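Why do tulips keep growing in the vase?

I love tulips, and they have one very odd habit. Cut a rose and it stops getting taller. Cut a tulip, pop it in water, and it keeps going! The stem can stretch a whole inch or more after it leaves the garden.

The secret is in the cells. A stem is packed with tiny tubes and bags of water, too small to see. In a tulip, those bags can keep soaking up water and getting longer – a bit like filling long, skinny balloons.

Tulips also bend toward light. The side of the stem in the shade grows faster than the sunny side, so the whole flower leans over. I once left a bunch on my windowsill on a Monday, and by the end of the week every one of them was staring out at the street.
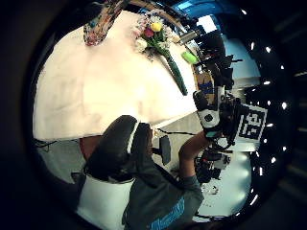 Try it yourself

Ask a grown-up to trim the end of one tulip. Stand it in a glass of cool water and measure it with a ruler. Write the number down and measure again every morning. After 2 days, turn the glass around so the flower faces the room. Which way does it lean now? Draw it each time you measure, and keep your drawings in order.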